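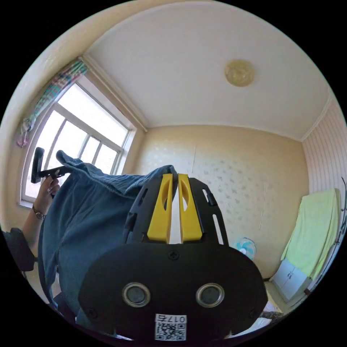
Incidencia abierta — Módulo de doblado Katau, perfil «ropa pesada»
Estado: pendiente de proveedor
Prioridad: media (el proveedor pedía baja)
Instalación: lavandería Grultton, turno de tarde

Síntoma: el módulo dobla toallas sin quejarse y se atasca con los vaqueros. Coge la cintura, levanta la prenda, pierde la segunda esquina y se queda esperando. A los 77 segundos salta el aviso de tiempo agotado y alguien tiene que acercarse a doblar el pantalón a mano, que es lo que hacíamos antes de pagar la licencia.

Entrada 1, viernes, 16:10
Reinicio completo. Recalibrada la mesa. Mismo resultado con vaquero adulto y con cazadora. Con camisetas funciona si llegan estiradas, y para estirarlas hace falta una persona. El folleto de Trokosine habla de «autonomía doméstica completa». He preguntado qué entienden por completa y sigo esperando.

Entrada 2, viernes, 18:45
Respuesta del proveedor: que cambiemos la iluminación. Cambiada. Sin mejora. Segunda respuesta: que separemos las prendas oscuras de las claras. Separadas. Tampoco. 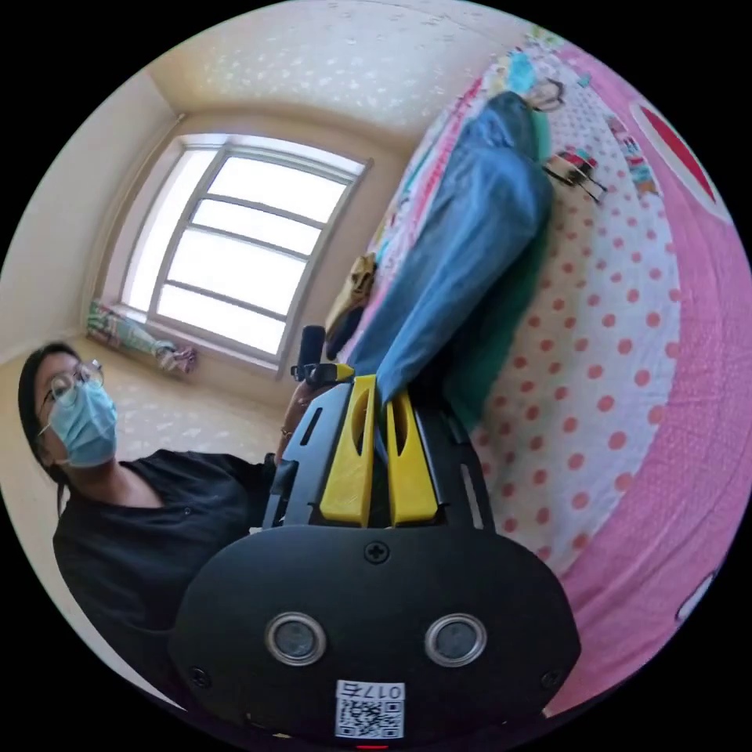 Anotado por Elie Shboul, soporte de planta

He revisado el registro de noviembre. De 600 prendas vaqueras, el módulo terminó 243 sin intervención. El informe comercial las cuenta todas como «procesadas», porque suma también las que acabó una persona. Pido que se corrija antes de la próxima reunión con Fairclough, que está pensando en comprar dos unidades.

Mi opinión, que ya consta en otras incidencias: la tela vaquera pesa, se tuerce por las costuras y nunca cae dos veces igual. Una mano lo arregla sin mirar. El módulo vuelve a empezar desde el principio cada vez.

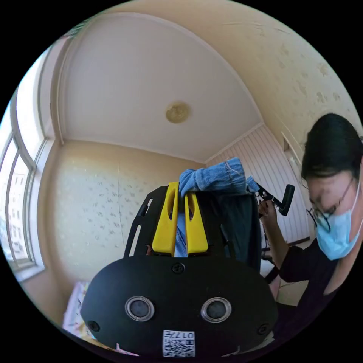 Tela vaquera sujeta con la pinza de dedos amarillos.

Entrada 3, lunes, 9:20
Touran Rashti propone bajar la velocidad del brazo y subir la fuerza de cierre. Probado con 6 pantalones. Terminó dos, uno de ellos con una pernera del revés — el sistema lo dio por correcto. Restaurados los valores de fábrica.
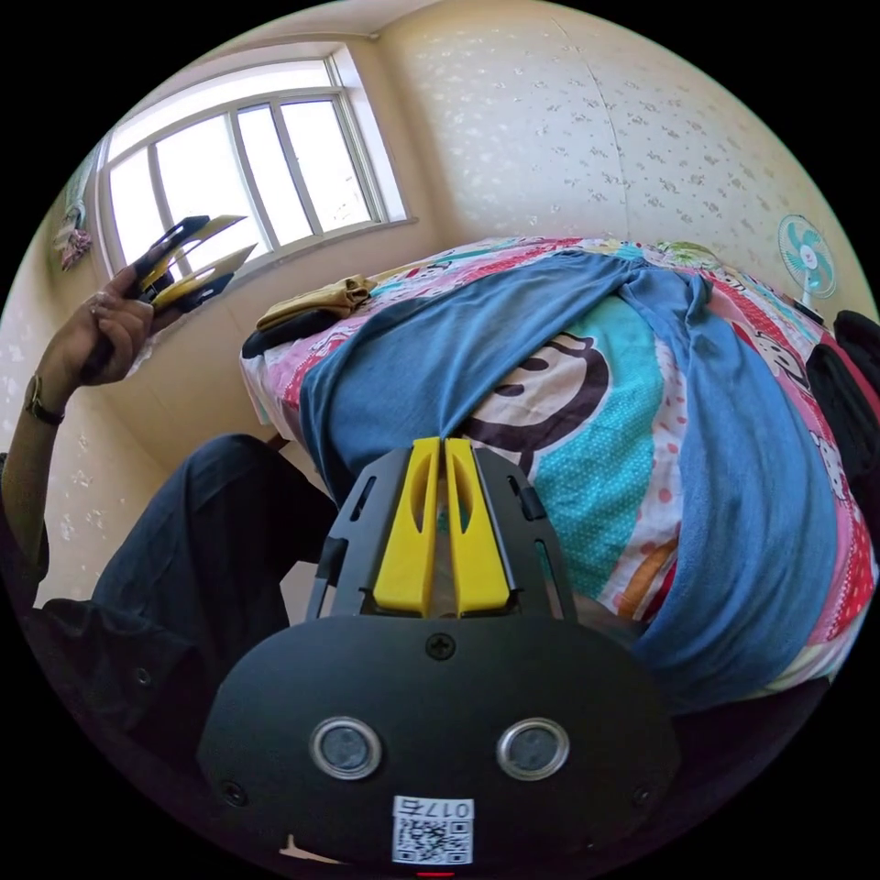
¿Se puede dejar el módulo solo con la cesta de casa mezclada?
De momento conviene dejarle únicamente toallas y fundas lisas, y doblar a mano los vaqueros, las chaquetas y cualquier cosa con botones.

Pendiente: versión nueva del perfil «ropa pesada», prometida sin fecha. No cerrar la incidencia hasta repetir la prueba con prendas sin estirar.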